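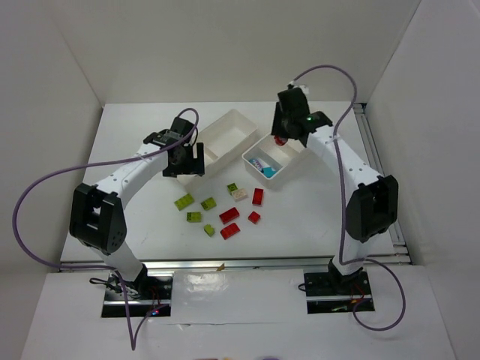

Protokoll AG Zellenregeln, Standort Lasach, Juli 2023

Anwesend: Technik, Arbeitssicherheit, Projekt Donda. Fa. Gallardo entschuldigt.

TOP 1 Protokoll letzte Sitzung
Ohne Änderung angenommen.

TOP 2 Hausregel Zweiarmzellen
Entwurf durchgegangen. Geschwindigkeit beim Einrichten max. 30 Prozent, gilt für beide Arme. Eingreifen in den Tischbereich nur bei Stillstand beider Arme — Halt von einem reicht nicht. Freigabe immer durch 2 Personen, Eintrag ins Zellenbuch. Formulierung "kurzer Eingrif" wird gestrichen, zu schwammig.

TOP 3 Kabelführung
Längere Diskussion. Greiferkabel dürfen in keiner Stellung in den Weg des anderen Arms kommen. Schlaufenlänge max. 400 mm, ja/nein? Technik dagegen, Handgelenk braucht Spiel. Vertagt. Sichtprüfung der Kabelbinder vor Schichtbeginn — beschlossen.

TOP 4 Sortierversuche
Behälter und Teile vor jedem Lauf nach Checkliste. Lose Teile auf der Schiene wegräumen, auch kleine. Emen bekommt die gleiche Liste, Rückmeldung steht noch aus.

TOP 5 Sonstiges
Prüfbericht 286 fehlt weiterhin, Technik fragt bei Gallardo nach. Nächster Termin folgt per Mail.

Diese Website verwendet Cookies. Mit der weiteren Nutzung stimmen Sie dem zu. Akzeptieren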